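Color Coding and Retrieval Time in a Shared Supply Room
Final Project Report
Department of Library and Information Studies
Submitted Nov 13, 2025

Abstract

This report presents the results of a one-semester study of color labeling in the supply room of the Plutoswood Community Arts Center. The center lends craft and classroom materials to member groups from a single storage area. Before the study, all containers carried printed text labels only. The project team introduced a set of colored labels in two of the four storage bays and compared retrieval times and misplaced items before and after the change. Retrieval times fell in the color-labeled bays. The number of misplaced items fell less than expected, and the report discusses possible causes.

1. Background

The supply room at Plutoswood serves several programs that meet on different evenings. Members select what they need, record the loan in a paper log, and return the items when the session ends. The room holds 782 cataloged containers on open shelving. The catalog was last revised in April, when duplicate entries were removed and container numbers were reassigned by bay.

Members had complained that returned containers were often placed on the wrong shelf. The text labels gave the container number and contents in small type, and many had faded. A reader standing in the aisle had to bend or step closer to read the lower rows. The center asked the department for a low-cost proposal that would not require new shelving or a computer terminal in the room.

Earlier coursework in this program has treated labeling mainly as a matter of wording. The present project considers color as a first-level signal that narrows the search to a group of shelves, after which the printed label completes the task. The same principle is used in filing systems for paper records, where colored tabs allow a misfiled folder to stand out in a row.

2. Choice of Colors

The team limited the scheme to 5 colors: red, orange, yellow, green, and blue. Each was assigned to one category of material. Red was assigned to cutting and joining tools, orange to paints and inks, yellow to paper and card, green to fabric and thread, and blue to modeling materials. A larger set was considered and rejected during planning. Trial labels in purple and dark blue were confused under the fluorescent lights, and brown labels were difficult to see against cardboard containers. 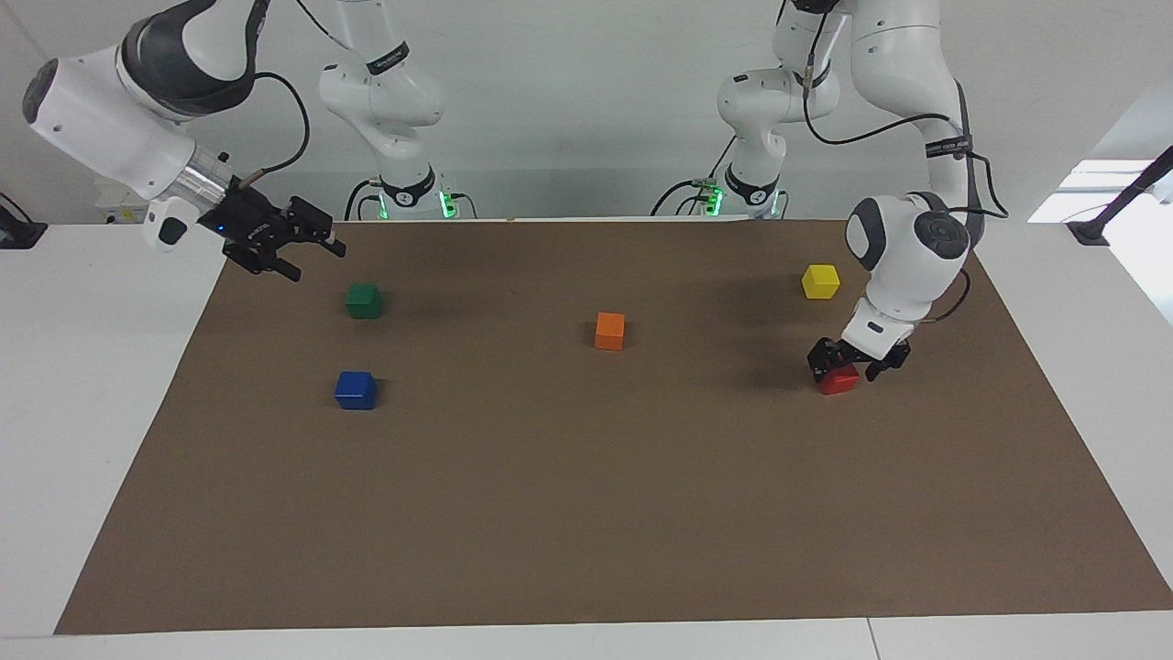 Red and orange presented a smaller version of the same difficulty. The two were kept in the scheme after the team selected a darker red and placed the two categories at opposite ends of each bay. Every colored label also carries a two-letter category code in black, so that the scheme does not depend on color vision alone. The codes were printed at the same height on all labels.

Label stock was purchased from Gilura, a local stationery supplier. A matte finish was selected after a glossy sample produced glare on the upper shelves. The labels were applied by the project team over two afternoons while the room was closed to members.

3. Method

Bays A and B received colored labels. Bays C and D kept their existing text labels, which were reprinted where they had become unreadable so that legibility would not favor the test bays. Category content was balanced across the bays as far as the existing arrangement allowed.

A total of 19 members agreed to take part. Each participant was given a printed list of materials and asked to retrieve them one at a time. Timing began when the participant entered the aisle and ended when the correct container was placed on the desk. Each participant completed one session before the labels were changed and one session after. Of the original group, 16 completed both sessions, and only their results are included in the comparison. The remaining members withdrew because of schedule conflicts.

Misplaced items were recorded separately. At the end of each week, a team member checked every shelf against the catalog and noted any container that was outside its assigned position. Containers on loan at the time of the check were excluded.

4. Results

Retrieval times were shorter in Bays A and B after the change for most participants. The improvement was greatest on the lowest and highest shelves, where the old labels had been hardest to read. Times in Bays C and D also improved slightly. The team attributes this to familiarity with the task and to the reprinted labels, and has treated the change in those bays as a baseline.

Participants who had used the room for more than a year showed the smallest gains. In comments after the second session, several stated that they already knew where the common materials were kept and did not look at the labels. New members reported that they relied on color first and read the code only when they reached the shelf.

Misplaced containers became less common between categories. Paper was seldom returned to the fabric shelves once both were labeled by color. Errors within a category continued at nearly the same level. A yellow container returned two positions from its proper place still looked correct from the aisle, and the scheme gave the borrower no reason to check further.

5. Discussion

The results support color labeling as an aid to retrieval in a room of this size. They give weaker support to the idea that color alone will keep shelves in order. Container numbers should be made larger, and shelf edges should carry matching numbers so that an empty position can be identified quickly. A sample shelf-edge strip was prepared using the Lashari numbering layout developed in an earlier student project, but it was not tested within the study period.

Several limits apply. The group of participants was small and was drawn from members willing to give up part of an evening. The second session took place under the same lighting as the first, and no conclusions can be drawn for rooms with daylight. The team did not screen for color vision, and the effect of the two-letter codes was not measured separately.

6. Recommendations

The center should extend the colored labels to Bays C and D and retain the current category assignments. A printed key should be posted at the entrance and inside the cover of the loan log. Faded labels should be replaced at each catalog revision. Any later study should test shelf-edge numbering before additional colors are introduced.

A copy of the catalog, the label templates, and the weekly shelf records has been placed in the Jelisov Reading Room, where they may be consulted on request.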